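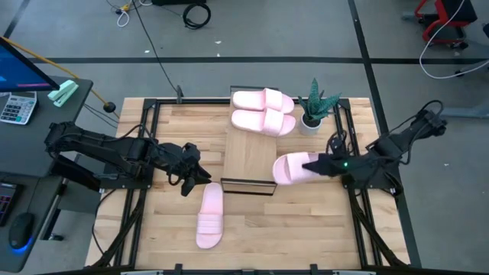
Riline Folding Polling Booth

Single-voter booth with writing shelf, for elections, parish polls, ballots of members and school votes

Product group: Polling station equipment
Range: Riline
Made by: Madton
Supplied flat, ready assembled

Description

The Riline is a free-standing booth for one voter. It has a back panel, two side wings and a writing shelf, and it folds flat for storage and carriage. There are no loose parts. The wings are hinged to the back panel and the shelf drops between them, and once the shelf is down the wings can't swing in or out. One person can put it up.

We have supplied polling equipment to councils, returning officers, unions and membership bodies for many years, and the Riline replaces our older Harb booth, which is no longer made. Customers who still have Harb booths can go on using them alongside the new ones. The two are the same height when standing, and the shelves line up if you place them in a row. Spare hinges and feet for the Harb are still available while stocks last. Please ring before ordering, as there were two patterns of hinge and they don't interchange.

The panels are twin-wall plastic in light grey, with an aluminium edge. The surface wipes clean with a damp cloth and mild detergent. Please don't use solvent cleaners or scouring pads on it, and don't stick notices directly to the panels with parcel tape. The inside of the back panel has a clear pocket for the instructions to voters. The pocket is open at the top and takes a portrait A4 sheet.

Writing shelf

The shelf is 464 mm wide and 310 mm deep. It has a raised lip along the front so that a pencil doesn't roll off, and a hole in the right-hand corner for a pencil cord. A second hole on the left is plugged. Remove the plug if you want to fix cords on both sides.

The depth was chosen with long ballot papers in mind. A paper with a lot of candidates can still hang over the front lip, and for those contests some customers order the deep shelf, which is listed under Options below. The deep shelf can be fitted to a booth you already own.

Accessible version

The Riline Low has the shelf set at a height suitable for a voter who uses a wheelchair or who prefers to sit. The wings are set wider apart and there is no cross-bar beneath the shelf. Otherwise it folds and stores in the same way. The lower booth takes up more floor, so measure the room first if space is tight, and remember to leave room for turning and for a companion where one is allowed.

We suggest at least one Low booth at each polling place. It can be used by anyone, so it doesn't need to be kept back.

Specification

Shelf width: 464 mm
Shelf depth: 310 mm (standard shelf)
Weight: 12 kg
Panels: twin-wall plastic, light grey
Frame: aluminium, natural finish
Feet: black rubber, replaceable
Voters per booth: one
Assembly tools: none
Guarantee: 5 years

Putting it up

Stand the folded booth upright on its feet with the strap facing you. Undo the strap and open the left wing, then the right. Lift the shelf slightly, pull it towards you and let it down until both catches click. Check both catches by pressing on the front of the shelf. Turn the adjustable foot at the back if the floor is uneven.

To fold, press the two catches together, raise the shelf and close the right wing first. If you close the left wing first the strap will not reach.

The instructions are printed on a label on the outside of the back panel, so they are there at six in the morning when the box they came in is not.

Placing booths in a room

Booths can be set singly or in a row. In a row, the wings of neighbouring booths stand against each other and can be joined with the linking clip supplied. Most polling places use a row along one wall with the open sides facing into the room, where the presiding officer can see that each booth has only one voter in it without being able to see the paper.

Try not to set a booth with its open side to a window or a glazed door. Where there is no choice, the curtain kit will deal with it. Lighting is worth checking after dark as well. Halls that are bright at noon can be dim in the corners by the evening, and the wings do throw some shadow on the shelf. A battery lamp is available which clips to the top of the back panel.

Options and spares

Deep shelf, to replace the standard shelf
Curtain kit, rail and plain grey curtain, fits standard and Low booths
Clip-on lamp, batteries not included
Pencil cord, sold in packs
Linking clip, spare
Rubber foot, spare
Replacement strap
Instruction pocket, self-adhesive
Carry bag with shoulder strap
Greder trolley, see below

The Greder trolley

The Greder is a flat-bed trolley with upright bars, made to take folded Riline booths on edge. It goes through a standard single doorway when loaded. Two wheels are fixed and two turn, and the turning wheels have brakes. It doesn't fold. If you need to send a trolley out with each van, check that the van has a ramp or tail lift, as a loaded trolley should not be lifted by hand.

Storage

Store the booths upright and dry. They may be stacked flat, but please put no more than 12 in a stack, and keep heavy items such as ballot boxes off the top. After a poll, wipe the shelves before folding. Graphite left on the shelf will mark the inside of the wings when the booth is closed and takes some rubbing to remove.

Booths that have been stored in an unheated building should be opened and checked before they go out. The catches can stiffen if dust gets in. A little dry silicone spray will free them. Don't use oil.

Hire

We keep a hire stock for by-elections, neighbourhood polls and internal ballots. Hire booths are the standard or Low version with the standard shelf. Lamps and curtains can be hired too. The hire charge covers the day of the poll and a day each side for delivery and collection, and longer periods can be arranged. Ask early if your poll falls on a Thursday in May, when most of the hire stock is spoken for months ahead. The quietest month is July.

Hire booths must come back folded and strapped. We charge for missing straps.

What customers say

"We changed over from wooden booths that took two of us and a mallet. These went up in the time it took to unload the rest of the van. My only grumble is the strap, which is a bit short once the curtain kit is on."
Ghada Nasrallah, elections officer

"Used for the ballot of members at our annual conference. Plenty of privacy and the delegates found them easy. We should have ordered the lamps."
Shadi Obeidat, branch secretary

"Bought four for our sixth-form mock election and now lend them to the parish council. They've had a fair bit of rough treatment and are still square."
Dalal Khalaf, head of politics

On the strap: booths now leave us with a longer one, which closes round a fitted curtain. If you have an earlier booth, order the replacement strap from the list above.

Ordering and delivery

Prices are on the current price list, which we send by email or post. Orders from councils and other public bodies can be placed on an official purchase order and are invoiced on delivery. Other customers pay on ordering. A reduced price applies to larger orders, and standard and Low booths can be mixed to reach it.

Delivery is to the ground floor. Please tell us when ordering if the delivery address has steps, a height barrier or limited opening hours. The driver will need a signature.

For prices, stock and hire dates contact Fadi Nseir in the sales office. For spares, repairs and anything to do with the older Harb booth, ask for Elias Nassar in the workshop. The workshop closes at noon on Fridays.

See also

Ballot boxes and seals
Tactile voting devices
Polling station signs
Count tables and trays
Ramps and door wedges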